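Chapter 6
Comparing Grippers in a Simulated Kitchen
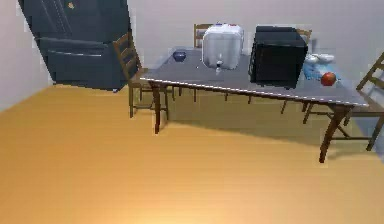
6.1 Why the Test Objects Come First

A gripper comparison is only as good as the set of objects behind it. The table used in this chapter holds a shallow bowl, a water container with a spigot, a large black box, a stack of white dishes, a patterned cloth and an apple. All trials run in simulation, so each gripper starts from the same layout.

Two grippers are compared. The Ukeo is a parallel-jaw design with flat pads. The Devadiga has three fingers that close around a shared center. Both are mounted on the same arm model and driven by the same controller, and each completes 2000 grasp attempts.

The apple favors three fingers. The cloth favors flat pads, provided the contact model allows a fold to form. The black box may exceed the opening of either gripper, in which case the attempt is logged as "no grasp" and kept in the totals.

Section 6.2 defines the scoring rules, adapted from Shenoy's Pallstead protocol. Section 6.3 covers friction settings. Readers who have not yet set a fixed time step should return to Chapter 5 before running the trials.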